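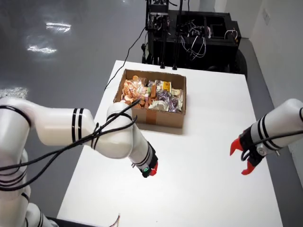 Boglárka Rácz and Miklós Magyar have been married for 13 years and have never shared a front door. She lives in Stellwood, he lives in Trinbridge, and the bus between them takes 40 minutes if it turns up.

"We meant to find a place together," she says. "Then his lease got renewed, then mine did, and by the second winter we'd stopped looking."

They spend Friday to Monday at one flat or the other. Tuesday evening is for the phone, and she says they talk more on that call than most of her friends do in a week at home.

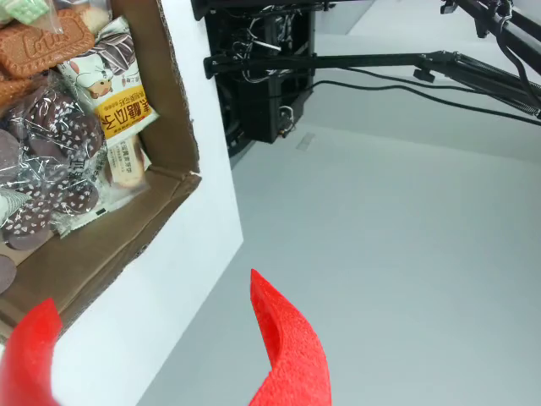

Money comes up a lot when people ask. Her rent is £934 a month and his is a little less. "Yes, it costs more," she says. "We don't have a car and we don't go abroad much. My sister-in-law spent more than that difference on a kitchen."

Her mother took it badly at first and told relatives that Miklós worked away. Tímea Somogyi, a friend from school, asked her straight out if they were separating.

"I said no, I'm just going home to do my washing. She still checks - every birthday, more or less."
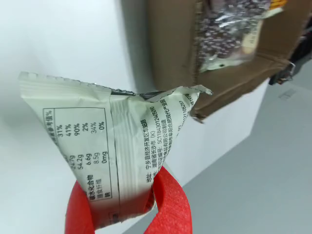
The hard part was last September, when Miklós had his knee done and couldn't manage the stairs. She moved in with him for five weeks. They argued about the radio, the heating and what time is too late for supper.

"He was glad to have me and he was glad when I went," she says. "I felt the same. I rang him from the bus and we had a lovely chat."

Would they ever live together? She thinks so, when they're old, if they can find somewhere with two sitting rooms.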